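Snack Packing and the Gripper That Squeezed Too Hard

I've been packing snacks into clear plastic boxes with grippers for a while now, and I've ruined enough of them to have opinions! The worst was a Tuesday when I set the closing force for a tin and then went straight on to a sleeve of biscuits. Crunch. Seven biscuits turned to powder inside a wrapper that still looked perfect, and I only found out at tea time.

So now I sort by squeeze before I start. Rolled snacks and biscuits get the lightest grip, held near the middle. Puffy bags are the sneaky ones -- they're full of air, so the pads sink in and then a seam pops. Pick those up by the flat sealed end. Bread forgives you more, but it keeps a dent.

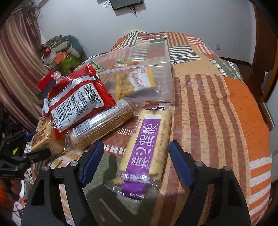
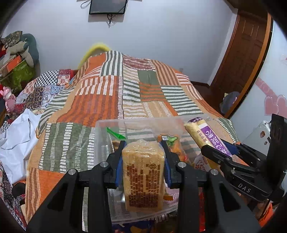
Packaged snacks and a clear plastic box, on a bed with a patchwork cover.

Should I keep using a gripper after one of the rubber pads has started to peel?
Stop and reglue or replace it first. A loose pad slides under load, so you squeeze harder to make up for it, and the next package pays the price.

Two more things from my own mess-ups. Keep your free fingers away from the pivots, where a pinch really hurts (I had the blood blister to prove it). And wipe the pads with a damp cloth when you switch items, then let them dry -- crumbs and grease make them slip at the worst moment.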